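Rules for the Small Robots: A Conversation with Lesego Van der Merwe

When Lesego Van der Merwe began to work at Brikeo, the safety instructions for the two-arm tables were one sheet of paper, taped on the inside of a cupboard door. "It said to wear closed shoes and to keep the coffee away," she remembers. "Both are good advice. But there was nothing about hands."

Today she is responsible for working practice in the company's manipulation lab in Fleltomville, and the sheet has grown to a handbook of 48 pages. I met her there in May to ask how one writes rules for machines which are small, quite slow, and for this reason easy to stop respecting.

She does not like the word "harmless", which she hears often from new colleagues. "People see an arm that picks up toys and they relax. I understand it. In a car factory there is a fence and a yellow line, and your body knows that behind the line is danger. With us the person stands at the same table. The line has to be in the head, and this is more difficult."

The first rule she wrote concerns who may start a movement. At each table one person is named as operator for the session, and only this person can enable the arms. If the operator goes for lunch or only to answer the phone, the arms are disabled, and the next operator must say aloud that he or she is taking over. Kenneth Purves, who programs the grasping routines, told me he found it a bit theatrical at the beginning. "I felt like a pilot in a bad movie," he said. "After two weeks I did it without thinking, and now I get nervous when somebody forgets."

The second rule is on objects. Everything which goes on the table must be on a list, with its weight and the force permitted for closing the fingers. Soft toys, plastic dishes and wooden blocks were entered first. Glass is not permitted at all, and ceramics only with eye protection.

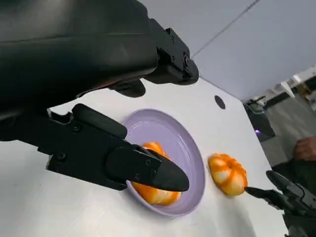

Van der Merwe says the list caused more discussion than any other part of the handbook. The programmers wanted to bring things from home, in order to see how the arms behave with an object they have not met before. "It is a fair wish," she says. "A robot that knows only our cupboard is not a very useful robot. So we made a short form. You weigh the thing, you look for sharp edges, you write your name, and it takes maybe five minutes. What I did not want was a surprise at four o'clock when everybody is tired."

I asked her about the space between two arms which work on the same table. She drew it for me on the back of an envelope, two half circles with an overlap in the centre. Inside the overlap, the lab permits only one arm to move at its normal speed. The other must wait or go at the reduced setting. Hands are allowed on the table only when both arms are stopped, or when the operator has confirmed the reduced setting and a second person is at the stop button.

"The reduced setting is where I get the most complaints," she says with a smile. "Repeating a task 200 times at low speed is boring. I have done it myself, so I can say this."

Before writing her own limits she visited Ollberg, a supplier of gripping tools, and spent two days with its test engineer, Thabiso Lekota. He showed her a notebook where he writes every small pinch and bump, including those that leave no mark on the skin. She copied the habit. The notebook at Brikeo hangs on a string beside the door, and it now has 87 entries. Most of them are about cables.

"I read it every month," she says. "If the same table comes back three times, we change something at this table. Nobody gets blamed for writing. I would be worried if it was empty."

Not all her rules survived. An early version asked for gloves at all times, and it was removed when Lekota pointed out that a loose glove can be pulled into a joint. Another required a signature for each session, and the signatures became a line of identical scribbles by the end of the first week.

What would she say to a smaller lab that is starting now? She thinks for a while. "Begin with the handover. Decide who is in charge of the arms at this minute. Write the rest when you have watched your own people work."

The handbook is to be revised again before winter, with a new chapter on visitors.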